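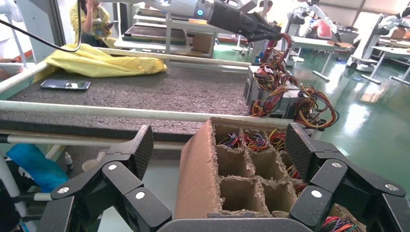
2018-05-14

Long day at Plevport, my feet are sore. In the morning I was again on the cable work, and I want to write it down while I still remember how it felt to watch.

My sister asks me every week if a robot can soon do her kitchen. I tell her to come and look at one bunch of cables first. A power supply has a good hard shape and the machine likes it. But the wires bend as they want. You hold them in one place and they move in another, red over yellow over black, and the fingers must find out again where everything is. For me it is nothing. I take the bunch, I push it down in its compartment, I think about lunch.

The box is also a problem. It is only brown cardboard, and the top edges are already torn and soft. A person presses the wall away a little with the thumb and does not notice it. For a hand with hard fingers, I think the wall is either there or not there. Wubshet has the better box, made from grey plastic, but they did not send it yet.

I looked in the Cokolik notebook in the evening. We have 2,283 tries written there since we started, and 331 of them are only for putting wires into a compartment. I did not work out how many were good. I was a little afraid of the answer - and also tired.

At Adow, my old job, we packed 100 boxes in a shift with 2 people at the bench, and we talked the whole time. I do not believe a machine will do this next year. Folding towels, maybe. Carrying a tray, yes. My sister's kitchen, with the wet cloth and the drawer that sticks, I would say no.

Tomorrow I must bring my own tea, the colour of the one in the kitchen is terrible. Also ask about the holiday days before the end of May.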